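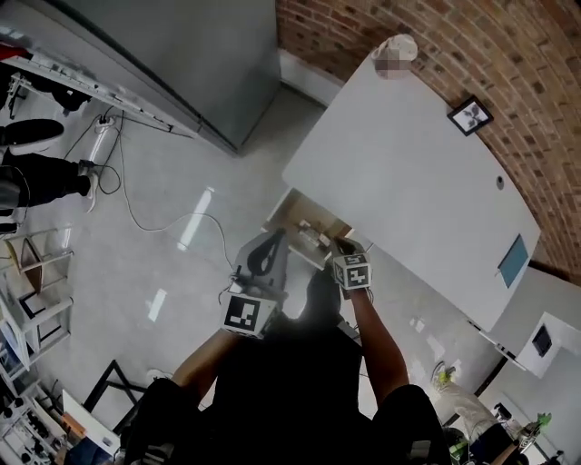
Lomeo work table, white, rectangular

The Lomeo is a large plain table for offices, studios and workrooms. It has a white top, straight edges and a small round cable hole set towards one edge. Most of our customers buy it as a shared desk or a packing table. It also does well as a spare surface in a room that already has too many small ones.

Price: 866 including VAT. Delivery within the mainland is 77 and covers carrying the table to the room of your choice on the ground floor. Upper floors are possible if there is a lift. Please tell us about narrow stairs before you order.

The top

The surface is a pale grey-white, and that suits most rooms, whether you work near a window or under ceiling lights. Pencil, tea and most inks come off with a damp cloth. Don't use scouring powder or anything with bleach in it. A hot pan will leave a mark, so keep a mat to hand if the table is going in a kitchen or staff room.

The top is left clear on purpose. There is no raised edge, no built-in tray and no shelf at the back. A flat panel or cutting mat will lie level anywhere on it, right up to the edge.

Cable hole

The hole is lined with a dark grommet and takes a lamp lead and a laptop charger together. A standard UK plug won't pass through, so feed the cable from the other end. We tested it with an Asus laptop charger and a desk lamp and had room left over. If you want a second hole, we can drill one before delivery for a small charge. We don't drill tables once they have left the workshop.

Underneath

The space below is open, with no drawers. A cardboard box or a low crate slides in under the near edge and can be reached from the floor or from a chair. If you would like closed storage, the Cloto drawer unit stands under either end and is sold separately at 89.

Where to put it

You don't have to line it up with the walls. Set at an angle it leaves a way round on every side, and it copes with awkward rooms, including those where the wall curves. Against brick, leave a hand's width for the skirting and for cables. Check that the doors of any tall cupboard or fridge nearby can still open fully.

Larger orders

A set of three Lomeo tables is 2,159, delivered together. The tops are made in the same batch, so the colour will match. For sets, write to Petronella Le Roux in the sales office with the room measurements and she will send a simple floor plan back.

Assembly

Two people, one screwdriver. Lay the top face down on a blanket, fix the legs, then turn it over between you – don't drag it upright on two legs, as this strains the fixings. Tighten everything again after a month of use. Spare fixings are in the bag taped to the underside.

Returns and repairs

Unused tables can be sent back within 30 days. Drilled tables can't be returned unless they are faulty. Chipped corners can usually be filled, and Eyvindur Hjaltadóttir in the workshop will give a price from a couple of clear photos.

Also in this range: Hirvonen stool, Cloto drawer unit, Lomeo small table.

Page last updated 2 July 2025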